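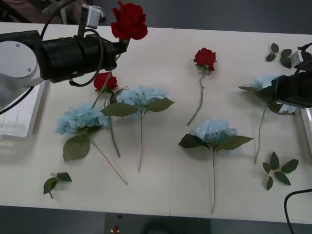 Clubhouse > Rugby > Rules and refereeing

We use cookies to remember your login and your team. Accept / Manage

Can you take a quick tap when the ref has already shown us the posts?

Asked by Makis Xenos, 3 answers

Pimden Seconds away at Imville in June, two points down, penalty right in front. Our captain says "posts", ref points at the posts, and our scrum-half taps it and dives over in the corner. He was delighted. The ref wasn't, and gave Imville a scrum. We lost by 2. Was he right?

Ruth Entwistle
Yes. Once the captain has told the ref you're kicking at goal, you have to kick at goal. You can't change your mind, and your scrum-half certainly can't change it for you. Scrum to the other side is the correct outcome. I reffed at this level for years and the tap was always a nine.

Boris Nikolaidis
Depends if the ref heard him. If your captain mumbles like ours does you could argue it. Wouldn't have got you the points though.

Rafail Sarantis
In sevens you can drop kick it, if that helps.

Comments (3)

Ho-yin Liu: It doesn't help, Rafail.

Makis Xenos: Thanks Ruth. Have shown this to the scrum-half, who says the law is wrong. He has also asked whether the try counts towards his season total.

Ruth Entwistle: No.

Get the Touchline newsletter. Enter your email to subscribe.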